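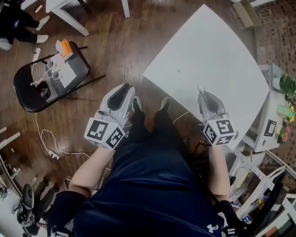

Notebook, Plumel integration bench
February, started 8.40 am

Carrying on with the timestamp problem on the Plumel sensor box. Summary for anyone picking this up: the front radar and the two side cameras drift apart on long runs, and the fusion stage starts throwing out good radar returns as stale. It was fine on the short loop at Nudham. It only showed up on the longer Tunstall route, mostly on the highway section.

Yesterday's log has 677 rejected radar frames. Iolo Gwynne went through the first lot by hand and every one of them looked like a real return with a bad time on it. No sign of dropped packets on the radar side.

Morning

Replayed the Tunstall log on the bench with the Plarnex scheduler at default priorities. Same fault, same place. Good, it means we don't need the car to reproduce it.

Moved the time sync process up to priority 2 and replayed. Rejections went down but didn't stop. The ones left over bunch up whenever the logger flushes to disk. Tried a different drive in case the old one was on its way out. No change, so I put the old one back. Label on the cable still says port B. It's in port A. Please leave it there.

Checked the buffer settings while I was at it. The radar buffer holds 4,000 samples, which should be plenty. The camera buffer had been set to 630 in the config file and I couldn't find a note saying who chose that or when. Left it alone for now.

11.15 am

Iolo's theory is that the logger and the sync process share a lock inside the message layer. When the logger holds it too long the sync correction goes in late, and every frame after that carries the old offset until the next correction. I'd been looking at the network driver, so that was most of a morning in the wrong spot.

Turned logging off completely and replayed. No rejections at all. Turned it back on, they came back. Did this twice more with the same result.

Afternoon

Wrote a small patch that gives the logger its own queue and a copy of the messages, so it never touches the shared lock. It costs some memory. Built it without the debug symbols by mistake the first time, so ignore the build with the -a on the end.

Replay with the patch: no rejections, logging on. Processor load is a bit higher on the second core. The colour overlay on the playback tool is still drawing radar points one frame behind, but that's the viewer and it did that before. Separate job.

Haven't tested with a cold start. The box behaves differently for the first few minutes until the clock settles, and the replay skips that part.

To do

Cold start test on the bench, then again in the car.
Ask Iolo where the camera buffer value came from.
Run the full Tunstall route with the patch in before we merge it.
Delete the -a build.
Fix the label on the drive cable.

Left the bench powered at 4.50 pm with a long replay going. Don't shut it down.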